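The Drawer Problem
A student club at Stasodier spends a term teaching one task by hand

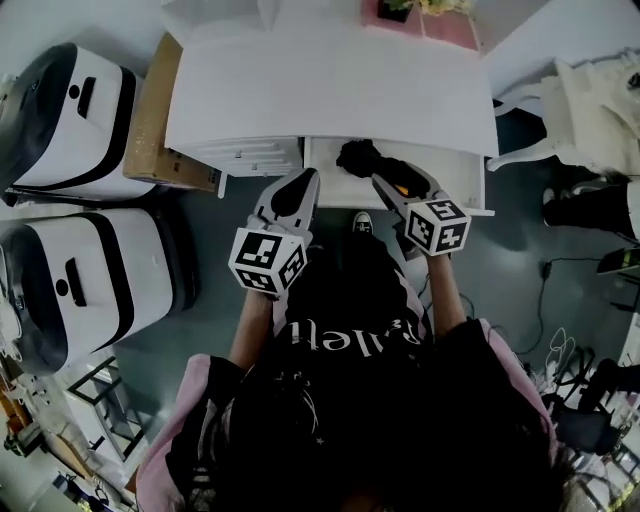 Hand-held grippers at the desk station, with the right-hand drawer open.

The task sheet taped inside the club's logbook is 14 lines long. Open the drawer. Pick up the cloth item. Place it inside without catching the rim. Close the drawer. Most of the other lines deal with what counts as a failed attempt.

The robotics club at Stasodier began the project in April, after dropping a line-following robot that had run its course. Akihiko Sugawara, who supervises the work, wanted something that would expose students to bad data early. "They assume the model is the hard part," he says. "Then they replay their own recordings."

Each operator works with two grippers, one per hand. Marker cubes fixed to them let the software recover position and rotation for every time step. If a cube turns too far from the camera, the track jumps and the attempt is thrown out. Students learn to keep their wrists flatter than feels natural, and to slow down at the drawer front, where the hands come closest to the furniture.

By 1 October 2026 the club had 858 accepted attempts. Dennis Ondieki, a second-year student, wrote the filter that sorts them. His first version rejected any motion with a pause in it, which removed nearly everything recorded by new members. The current one checks for lost tracking, then for gripper width at the moment of contact.

Soft items remain the main source of error. A cloth folds under the jaw, and the recorded width no longer says much about whether it is held. Ondieki has tried 3 thresholds. The middle one is in use.

The club enters the Keder student round next, in the household class. Entrants get one drawer unit they have not seen before and two hours to adapt.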